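Well, I have finally finished sorting my late aunt's recipe box and I've got opinions, so settle in, this may take a few posts. Agnes Fjeld kept 68 cards in a biscuit tin and not one of them says how hot the oven should be.

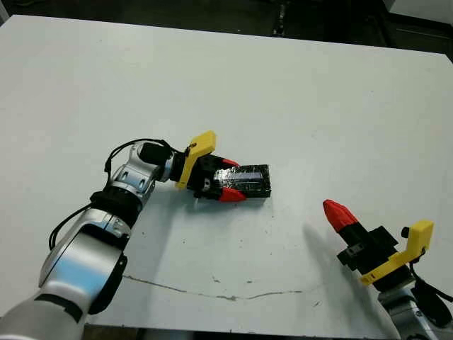

The marmalade cards were the worst. She made it every January in the little kitchen at Altgate, and she wrote "boil till it looks right" on three of them! What I needed was room to lay everything out in order, a big white table like that one, matte so the light doesn't bounce off it. I had the ironing board.

Anyway, I tried the ginger loaf first - 90 minutes, which I thought was far too long, and it came out dark and sticky and exactly as I remember it from when I was nine.
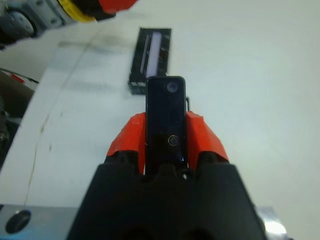 I took half of it round to my sister and she swears there used to be orange peel in it. There's no peel on the card. We went back and forth over a whole pot of tea and neither of us would budge, so I'm making it again with peel in November and she can judge for herself.

If anybody has an old card for plum dumplings, please send it my way. Hers has a tea stain right over the flour.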